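Friday, 2 September 2022

Grading moved to the main hall this time, so I drove over straight from work and got there before the doors were open. Sat in the car and ate half a sandwich. I had told myself I would not go over the throws in my head again, and then I did exactly that until Menaka knocked on the window.

This was for my brown belt in judo. I have been a blue belt for a little over two years, which is longer than most people at the club stay there, but one of those years went to my shoulder and I don't count it. My license number ends in 588 and the woman on the desk read it back to me twice before she found me on the sheet. They had me down under the Lutby club, where I trained for one winter. She crossed it out and wrote Brarkden in pen.

We warmed up on our own. The mats in the main hall are the new ones and they are hard. They grip more than ours, so the pivot for a shoulder throw feels slow until you get used to it. I did some turning drills along the wall and then a few breakfalls on each side. Left side is still worse than right. I slap late.

Dilani Begum was my partner for the set throws. She took her own brown in May, so she didn't have to be there at all, and she had come off an early shift. We had practiced the hand throw, the floating hip and the shoulder wheel every Tuesday since the middle of summer. The shoulder wheel is the one that worried me. Dilani is taller than I am and if I get under her even slightly too far forward I end up carrying her instead of throwing her. The trick for me is to get the sleeve pull started before I bend my knees. When I do it the other way around, everything stalls.

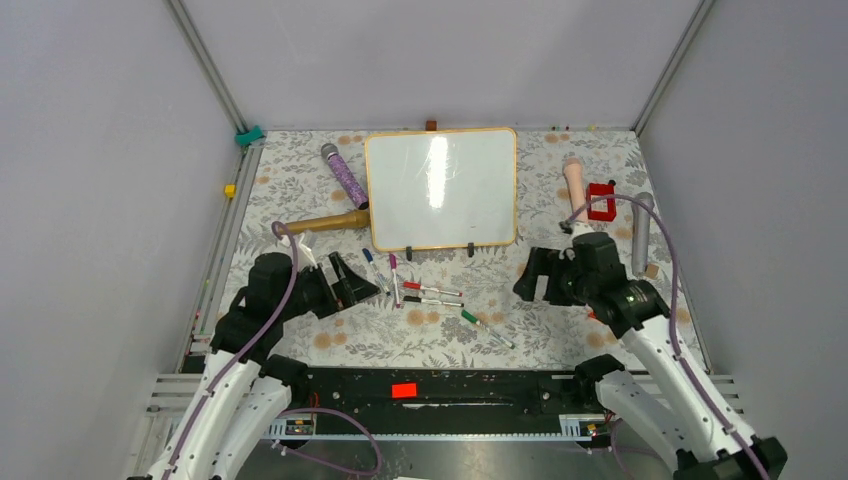
Brarkden Judo Club - Senior Section

The examiner was a man I had not met before. He spoke quietly and wanted the names in Japanese first, then the throw, both sides. He stopped me on the inner thigh throw and asked what I would do if my partner stepped over the leg. I said I would follow to the rear with a small inner reap, and he said to show him. It wasn't pretty but she went down. He wrote something and moved on.

The set throws went better than in practice. Hand throw fine on both sides. Floating hip fine, although my feet were too wide on the left. On the shoulder wheel I did what I had drilled, sleeve first, and she went over cleanly on the right. On the left I had to take an extra small step to get my balance back. I don't think it was bad enough to matter, but Menaka Gamage was watching from the bench and she told me afterward that my back foot was turned out the whole time. She is right, she has been saying it since spring.

Groundwork was after the break. I had to show four holds with an escape from each, then two armlocks and two strangles. I mixed up the order and gave the second armlock before he asked for it. He just nodded. Then there was a bit of free groundwork with one of the other candidates, a heavy man named Biswas who had come up from the coast for the day. He got a side hold on me in the first few seconds and I spent most of the round trying to get a knee in. I got out once, by bridging and turning in toward him, and he had me back under almost at once. My ribs are sore on that side tonight.

The last part was the questions. Contest rules mostly, and some history. I knew the penalties because I have been helping at the table at our own junior events. I was weaker on the gripping rules. They have changed so many times since I started that I keep the old ones in my head alongside the new ones, and I gave an answer that would have been correct some years ago. I corrected myself but too late to look like I knew it.

Then a long wait. We sat on the edge of the mat and drank water. Dilani fell asleep against the wall bars with her jacket over her knees. I thought about the left shoulder wheel and about whether I had bowed at the right point when I came back on after the break.

I passed. He called us up one at a time and said a few words to each person. To me he said that the standing work was sound and that I should spend the next year on my back. I took that as a fair comment. Menaka shook my hand and then told me again about the foot.

The fee was 25 dollars, paid in cash at the desk, and I forgot to ask for a receipt. I need to write to them about that. I also need to order a belt. The club usually gets them from Hirnunent, but they were out of my size last time and sent Menaka one that went around her nearly three times. I may borrow an old one from Dilani for next week.

Home late. Iced the shoulder for a while even though it didn't hurt, out of habit. Washed the suit and hung it over the bath. There's a small tear at the lapel that I don't remember from this morning.

Plan for next week: Tuesday as normal, no hard sparring until the ribs settle. Start on the escapes from side hold. Ask Menaka if we can do ten minutes on gripping rules before the seniors' class - a few of the others were unsure of them too, and the next grading will come around fast enough.

Comments

judo_mum_of_two
Well done! My son is working toward his green and he has the same trouble with the left side. Did the tall partner help or hurt?

Anders T.
Congratulations. The foot will follow you to black belt, I'm afraid. Mine did.

Menaka
Tuesday. Foot. Bring tape for the ribs.

rkp
Which hall was this? We were told ours would be at the old place and now I'm not sure.

Recent entries
Shoulder, week six
Tuesday drills with Dilani
Helping at the junior table
A winter at Lutby
First class back after the break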